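Home | News | Bills | Members | FAQ | Contact

Search this site Enter keyword Go

Civil Forfeiture Reporting Bill: Frequently Asked Questions 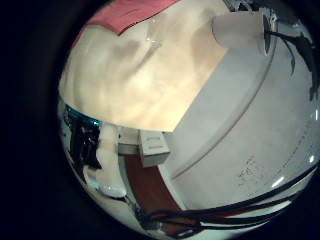 Pale beige surface, close up.

Last updated Monday, June 8, 2026

What does the bill do?
It requires every law enforcement agency in the state to report property it seizes under the civil forfeiture statute. It also moves the net proceeds of forfeited property into the state general fund. It does not change criminal forfeiture, which still follows a conviction.

Who introduced it?
State Representative Aisling Egan. The Senate companion has the same text except for the effective date.

Where do proceeds go under current law?
The seizing agency keeps them after costs and liens are paid. Spending is limited to law enforcement purposes, but the statute does not define the term.

What has to be reported?
Each report has 13 data fields, including the date and county of seizure, the type of property, the estimated value, the alleged offense, whether a claim was filed, and the final disposition. Names of owners are not published.

Does the bill set a minimum value?
Yes. Cash seizures under $260 may not be forfeited and must be returned unless the money is held as evidence. Vehicles and real property have no minimum.

How long does an owner have to file a claim?
61 days from the date notice is mailed. A claim form must be enclosed with the notice. No bond is required.

Are joint task forces covered?
Yes, for property processed under state law. Property transferred to a federal agency must be reported as a transfer, but the bill does not control how the federal share is spent.

Have any local governments tried this?
The Ikalcombe county board adopted a similar reporting rule by ordinance. Adeleke Township has one in draft. Neither affects where proceeds go, which only the legislature can change.

What is the bill's status?
It was reported from the House Judiciary Committee on a vote of nine in favor, with amendments. The fiscal note is pending. A floor vote is not expected before August.

Can I submit written testimony?
Yes. Include the bill number, your name, your county, and your position. Testimony becomes part of the public record, so leave out account numbers and open case details.

Contact: Gistier Legislative Reference, Public Inquiries Desk | © 2026 Gistier | Back to top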